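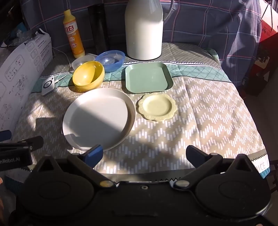
Back to Bindcombe, then

So they've recast the doctor. If you watch Bindcombe Surgery (and if you don't, I'm not sure why you've read this blog for so long) you'll have seen it in September: the old Dr Petridis is off and a new face is coming in to wear the same cardigan. Same character, same surgery, same awful car. We're just meant to carry on!

I had a proper sulk for an evening. I've watched this show since episode 338, which I remember because it was the one with the flooded post office and I'd only put the telly on to keep me company with the ironing. They've now passed 1086 episodes and I've missed very few of them, so I think I'm allowed a sulk.

What bothers me is how they've done it. When the baker was recast, years ago, they sent her off to her sister's in Mestgate for a whole summer and by the time she came back we'd half forgotten what she looked like. Lovely, no harm done. With Dr Petridis he walked out of the surgery at the end of one episode and a different man walked into the kitchen at the start of the next, and his wife asked him if he'd remembered the milk. I rewound it, I thought I'd sat on the remote.

My first go at the new one

I've seen 23 minutes of him so far, one full episode without the adverts, and I'm coming round. He's quieter. The old doctor did everything at the top of his voice and got his laughs from slamming doors, and the new one sort of mutters and lets the receptionist have the last word. The scene with the parrot was really good. I laughed out loud and then felt disloyal.

He hasn't got the walk yet, though. Dr Petridis has a walk! You can't have him strolling about the village like a man with nothing on his conscience.

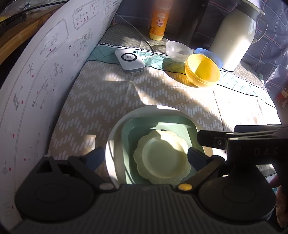 What I'd like to see next

First of all, please bring back the Brodard Hotel. It's been shut for "repairs" in the story for ages and all the best rows happened in that dining room. The village hall isn't the same, it echoes, and everybody has to stand up.

Then I'd like them to finish the business with the missing will. We had 20 episodes of people looking meaningfully at a writing desk and then it was dropped the minute the wedding came along. Did somebody lose the script?

I'll stick with it, of course I will. Tell me in the comments if you're staying or going, and no spoilers for the Christmas one please, I've still got two to catch up on.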